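### 4.3 The late-release fault

Most of the failures we logged were the ones anyone who has worked with cloth would guess: a missed pinch, two items lifted together, a sleeve dragged over the edge of the table. The late-release fault was different, and it turned out to be the most interesting thing we found in the whole study. We had not planned a section on it. It took over most of February.

Over the full run of 1665 sorting attempts, the controller raised a force stop 102 times. We had put nearly all of these down to cable drag before Adeel Hayat replayed the joint logs side by side and noticed that a large share had the same shape. One arm would be over the bin with its fingers commanded open. The other arm would begin its own approach toward the middle of the table. Then the wrist torque on the first arm would climb, hold for a moment, and spike. In every one of these cases the gripper reported that it was open and empty. In every one of them it was still holding cloth.

The cause is a lovely small chain of events. The finger pads are ribbed, and knit fabric works its way into the ribs when it is squeezed hard. When the fingers open, a thick item such as a T-shirt falls free under its own weight. A sock often does not. It hangs from one pad by a few loops of yarn, which is too little load for the wrist sensor to tell apart from noise. The planner, written by our group on top of the Ultine motion library, takes "fingers open" to mean "item released" and hands the shared space over the bin to the other arm. The first arm then starts its retreat with a sock trailing below it, and the sock catches on the bin rim, on a cable, or on the other gripper.

Figure 4 shows the shared space that matters for this fault. The two grippers come close together near the middle of the table, with a gray sock held just above the white bin. A black cable also loops over the front rim of the bin, and the clearances there are small enough that a few inches of hanging knit can make a difference.
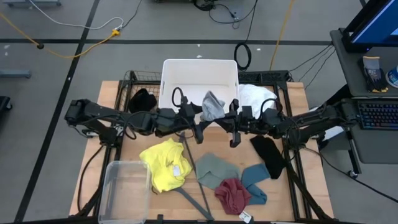

**Figure 4.** The two-arm sorting cell, with a sock held above the white bin and mixed laundry on the table.

### 4.4 Why our tests missed it

Before the main run we had a release test, and the system passed it without a single miss. Looking back, the test was far too kind. Steinar Bach wrote it using squares of woven cotton cut to one size, so that results could be compared from week to week. Woven cotton hardly snags at all. We repeated the test with knit socks from the main run, 20 releases per arm, and saw the fault on the second try. Seeing it appear on demand after chasing it through log files for so long was a great moment, and there was some cheering.

Grip force mattered too. Our default had been raised early in the project to stop shirts from slipping during the lift, and the same value was used for every item. A sock needs much less. At the higher force the fabric is pressed to the bottom of the ribs, and it stays there. At the lower force it rests on top of them and drops away when the fingers part.

We also checked whether the fault belonged to one arm. The early logs suggested that the left arm was worse. Once we corrected for the fact that the left arm had been given more of the socks, the difference went away, and swapping the finger pads between the arms changed nothing we could measure.

### 4.5 Safety review

No person was hurt and no one was close to being hurt, but the fault does raise a safety question and we want to be plain about it. After a force stop, the arms hold position with the motors powered. The natural thing for an operator to do on seeing a snagged sock is to reach in and pull it loose. Skarphéðinn Thorlacius did this once in the first week, before we had a written procedure. The torque dropped as the cloth came free, the controller read that as a cleared fault, and the arm resumed its retreat while his hand was still over the table. It moved about an inch before he hit the stop button.

An automatic resume had seemed a harmless convenience when we added it. It saved us many walks across the room during tuning. We removed it the same afternoon. A force stop now needs a reset at the keyboard, and the reset is refused while either arm's torque reading is still changing. Inger Blöndal then went through the rest of the controller looking for other places where a falling force reading could restart motion. She found one, in the homing routine, and it has been fixed in the same way.

We would strongly urge other groups working with soft goods to look for this pattern in their own code. Much of the standard advice on force limits assumes rigid parts, where a drop in load usually means contact has ended. With cloth, the load can drop when a person takes hold of it.

### 4.6 Changes and results

We made 2 changes to the release step, both simple. First, grip force is now chosen by item class, with socks and other light knits at the low setting. Second, the arm gives a short downward shake after opening its fingers, then closes them fully before it gives up the shared space. If cloth is still caught between the pads, the fingers stop short of the closed position, and that gap is far easier to detect than the weight of a hanging sock. The planner then repeats the shake or, failing that, keeps the space locked and asks for help.

The closing check was suggested by Mogens Oddsson, who had used something similar on a packing line at Harju. It costs a little time on each release, and we are very happy to pay it. It does not catch everything. A sock snagged on the outer face of a finger leaves no gap at all, and we have seen this happen. A small camera pointed at the fingertips should cover that case, and we return to the idea in Section 6.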